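The Snack Ledger

Seven months into share-house living and I have become my father.
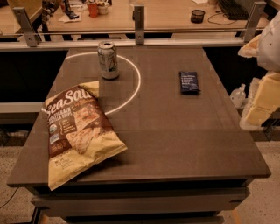
Dinner, by the standards of September.

My father kept a notebook in the glovebox in which he recorded every litre of petrol he ever bought. He never did anything with it. There was no graph. When I moved to Skambridge I swore I would be a person who bought petrol and got on with her life, and I was, right up until I opened a spreadsheet called FOOD (REAL).

It began with the rent going up by 21 dollars a week, which the agent described as a modest adjustment. I thought I'd find the money in groceries. Everyone says you can find money in groceries, as if it's down behind the crisper. So I kept my receipts for a month and typed them in at the kitchen bench with a cuppa, feeling terribly grown up.

The groceries were fine. I buy the same pumpkin and the same bag of brown rice as every other person on a modest adjustment. The trouble was a column I'd labelled Misc, which came to 114 dollars, and Misc was chips. Chips, the servo on the way home, and whatever I'd eaten standing up outside the library at four in the arvo while telling myself I was going to cook.

I showed my housemate Qianru Lei, who is doing her accounting exams and has a professional interest in other people's shame. She scrolled down, scrolled back up, and asked whether I'd considered depreciating it.

Her own system is envelopes. Actual paper ones, in a biscuit tin, with a month's cash divided between them. When the Fun envelope is empty she stays home and watches documentaries about shipwrecks. I tried it for a fortnight. By day three I was lending myself money from Electricity, and by the end Electricity had a note in it that said IOU in my own handwriting, and I'd have taken it to court if I'd thought I could win.

So now I have a rule, my only one: I can buy any snack I like, but I have to write down what it was. Properly, by flavour. You'd be surprised how much dignity goes out of a packet of barbecue Shapes once it's been entered in a cell next to the date. I've cut Misc by a bit more than half, mostly out of embarrassment.

I rang Dad to tell him. He was quiet for a moment and then asked what I was paying per litre up here. I didn't know, and I could hear how much that hurt him.

There's a small notebook in my glovebox now. It has four entries in it. The Drenach servo is the cheapest so far, and they do a decent sausage roll, but that goes in the other book.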